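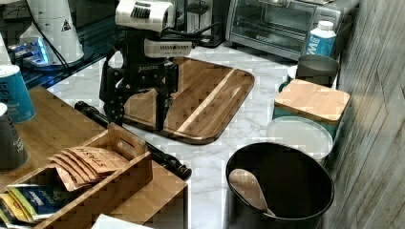 Wenda Opens Countertop Kitchen Line for Small Apartments in Gralham

GRALHAM, December -- Wenda, a maker of kitchen goods for small homes, today announced a line of cutting boards and storage canisters meant for people who cook in tight spaces. The line is called Vekia. It goes on sale this month at the Wenda store in Gralham and through the company's website.

Vekia has 16 pieces. The cutting boards come in two sizes, both made of solid wood with rounded corners and a beveled edge. The canisters come in three sizes and have square bamboo lids. Colors for the canisters are teal, cream and dark red.

The company said the line was planned for renters and owners who have one usable stretch of counter and need to keep a toaster oven, cups and dry goods on it while they cook. Before settling on the sizes, Wenda asked 209 households in the Gralham area what they left out on the counter every day and what they put away. Most kept a small oven out. Many said they owned a cutting board that was too big to leave out and too heavy to keep moving.

"People told us they were chopping vegetables on a dinner plate," said Gianni Morelli, product manager at Wenda. "They had a board. It was behind the baking sheets and they didn't want to dig for it. So we started with the board and worked out the rest from there."

Boards

The large Vekia board is a rounded rectangle. Boards are cut from warm brown wood, and the grain is left as it comes, so some have dark streaks and some have a lighter band running through them. Wenda does not sort the boards by pattern and cannot take requests for a particular one. Customers who buy in the store can look through the stock and choose.

Each board is oiled before it is packed. It should be washed by hand and stood on its edge to dry. It should not go in a dishwasher or be left in a sink. A small tin of board oil is sold separately.

Canisters

The canisters are sized to stand against a wall at the side of a counter. The lids lift off and have a silicone ring on the underside. The medium canister holds a standard bag of flour with some room left for a scoop. The small one is meant for coffee, tea or salt. The bodies can be washed in a dishwasher; the lids should be wiped with a damp cloth.

The remaining pieces in the line are cups, low plates and a wall rail with hooks.

Production

The boards are made at the Cattaneo workshop, which has supplied Wenda with wooden spoons and trays in the past. The first run is 1,000 boards in both sizes combined. A second run is planned for spring if the first sells as expected.

"A board like this spends its life on stone or laminate, so the underside has to be flat," said Osvaldo Grasso, who runs the workshop. "We let the wood rest longer than we used to before the last sanding. It slows things down, but we get fewer boards back."

Availability

Of the first run, 581 boards will go to the Gralham store and the rest will be held for online orders. Canisters are sold one at a time or as a set of three in a single color. Mixed-color sets are available in the store only.

The Gralham store will have the full line set out on a kitchen counter near the front entrance through the end of the month. Staff will oil customers' own wooden boards at no charge during that time, up to two per visit.

About Wenda

Wenda designs and sells kitchen goods for small homes. Its products include cookware, storage, trays and utensils.

Press contact: Gianni Morelli, Wenda, Gralham. Product samples for review can be requested through the company's website.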